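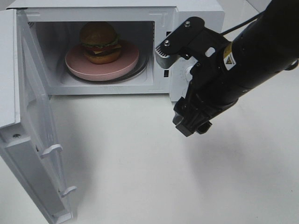 Toy burger on a pink plate, microwave door open.

So I finally quit eating lunch at my desk. It only took me 10 years! Beverley Partington from the Quinlan office had been after me to walk down to the river with her, and one Tuesday in January (January, of all months) I ran out of excuses and went. We did 2 laps of the old mill path, ate our sandwiches standing up and complained about our knees the whole way. 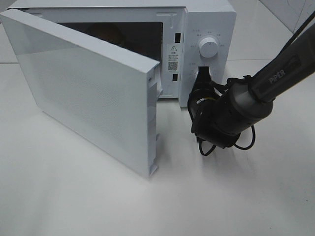

Filed under: Lunch Hour

I used to think a break meant scrolling with a fork in my other hand. Half the time I couldn't have told you what I'd eaten. Now I take the long way past the bakery, and if they've got the seeded rolls I buy one — okay, sometimes a couple — and I'm back at my desk before the 2 o'clock call.
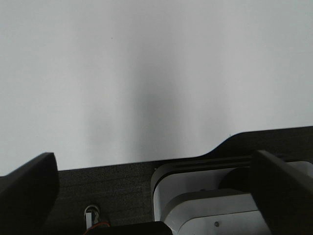 Beverley wants to add the hill next, the one with the steps up to the water tower. I told her maybe in spring. She's already bought new shoes for it, bright orange ones, so I guess we're going. If anybody knows a decent thermos that doesn't leak in a backpack, please leave me a comment, my last one ruined a library book.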